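Subject: Re: [jornov-linen] Towels for the Plesel house
August 2024

> Do we fold in thirds or in half? And is the tag meant to be
> inside? I have 40 to get through and would love to know!

Hello all, and thank you for taking on such a big pile. Here is how I do mine, for what it's worth (I've changed my mind more than once since July).

1. Lay it flat and fold it in half, keeping the woven hem bands together.
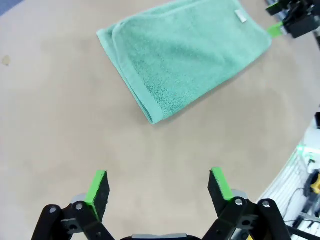
2. Fold again and smooth out any wrinkles with your palm. I never worry where the little white tag ends up, so please don't unpick anything!

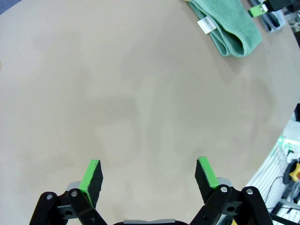
The blue-grey ones can be folded just the same, though I do like the colours kept apart. Fifteen to a shelf is plenty.

3. Pop the folded ones in a basket and carry them over together.

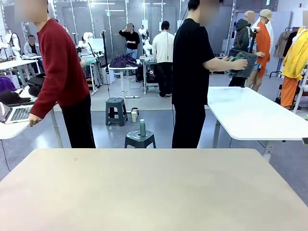
I'd also leave the Halilović parcels until last, as they want tying with string and I still haven't bought any. Do write if you get stuck.

Warm wishes from Vumosgate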